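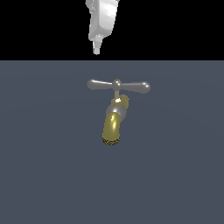
## 4. Mounting the faucet on the sink

Read this section to the end before you start. You need the Seltosik mounting kit, an adjustable wrench, a small towel and a bucket. The work takes some 54 minutes if the old faucet is already removed.

**Caution:** Close both shut-off valves under the sink. Then open the old faucet and let the remaining water run out.

1. Clean the top of the sink around the hole. Old putty must be removed completely.
2. Put the rubber gasket on the base, with the flat side down.
3. Lower the faucet into the hole. Turn it until it faces the bowl.
4. From under the sink, push the metal washer onto the threaded shank and screw on the mounting nut by hand.
5. Check the direction of the faucet again, then tighten the nut with the wrench by one half turn.

*Note:* The nut in the Obi kit is 27 mm. In older kits, packed in Plemdale, the nut has wings and you don't need the wrench for it.

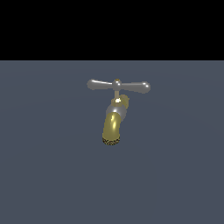 6. Connect the supply hoses. Hot water goes to the left side. Do not twist the hoses, and do not use sealing tape on connections which already have a rubber washer.
7. Open the shut-off valves slowly, first the cold and then the hot.
8. Let the water run for 6 minutes. Dry all connections with the towel, and after this feel them with your finger.

If a connection drips, close the valve and tighten the connection a little. If it still drips, take out the rubber washer and look if it is damaged. Spare washers can be ordered from our store in Trornville under part number 197.

**Caution:** Never clean the finish with vinegar or scouring powder. Use a soft cloth and mild soap only.

Leave the bucket under the sink overnight and look in it the next morning. When it is dry, continue with section 5, "Adjusting the water flow."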